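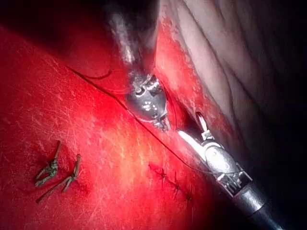

by benchmouse

Workshop > Big Purchases > Robots & Powered Tools
Search tips and how-tos

I keep the practice room running for a surgical skills center in Clekelport, and every January I get the same email from somebody who's been told they can "have a robot next year" and wants to know what to ask for. The console and the arms are the easy part (the sales rep will happily do that page for you!). It's all the small stuff that wrecks a budget, so here's how I plan mine.

Start with the job and work back. Ours is mostly sewing, so I wrote down everything that gets picked up, used or thrown out when one person closes one line of stitches with two instruments. Needles, thread, something to cut the thread with, something to sew on. Then I multiplied by how many people we wanted through the door in a month. That number was ugly, but it's the one I took to the meeting.

Budget instruments as supplies. The jaws on the ends of those arms have tiny pulleys and joints in them and they don't last forever. Find out before you sign how many uses you get out of each one, whether the machine keeps count for you, and whether practice sessions count the same as anything else. I put in for three spares my first year and ran out in six weeks.

Thread! Buy more than you think. Beginners pull too hard, snap it, start over with a new piece. I order 30 packs at a time from Plendine and keep a shoebox of leftover lengths for people who just want to practice passing a needle back and forth. Dark thread is worth asking for, it's so much easier to follow on the screen against red.

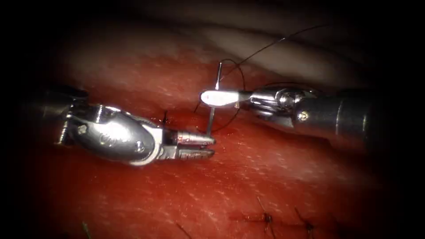 Needle upright in the right-hand jaw, two finished stitches at lower right.

Measure your doorway. I mean it. We had the Veloso cart quoted and approved and then I went down the hall with a tape and found we were 7 inches short at the turn. Moving a door frame came out of my money, and so did the extra outlet, and the floor guy.

Ask for the service plan price in writing for every year, including the ones after the introductory deal. Ask who pays for travel if you're out of the way like we are. A friend at the Skestness center left that line blank and had to raid her training money – I've kept a row for it ever since.

Used is OK with me, with one condition: get the software situation sorted first. A cheap arm that can't take current instruments is a coat rack. Have them list the part numbers it accepts and check those are still being sold.

Last thing, leave a line for your own time. Setup, wipe down, counting needles, hunting for the one needle that's missing. I didn't put that in and I was there till 7 p.m. most nights that first spring.

Filed under: planning ahead, big-ticket gear, bench and sewing supplies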